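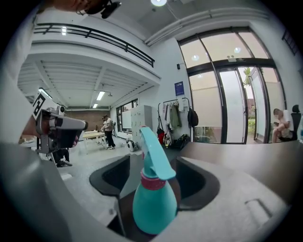

Spray bottle in the curved jaws, upstairs balcony behind.

Gripper trials, Jelholm, February 10, 2018
In: Mervyn, Qistina, Seidu, me (Vaughan) typing. Fikri sent regrets and a long email.

We picked up where January left off, curved pads against the flat ones. Seidu's tally for the curved set is 79 good lifts out of 100 on mixed bottles, and he wants it noted that he was tired by the end! Flat pads still have 16 objects to go, so no comparing yet (I tried, got told off).

Mervyn thinks round bases are the trouble. Qistina thinks it's how we hold the handle, and wants all three of us who do lifts to swap halfway. Agreed.

Long detour on the Vasitz controller. Fikri's email says the lag is in our settings. Mervyn will check before we write to Erkulport again.

To do: Seidu finishes the flat pads. Qistina redraws the score sheet, with a column for triggers and handles please. I order more pads, 3 pairs.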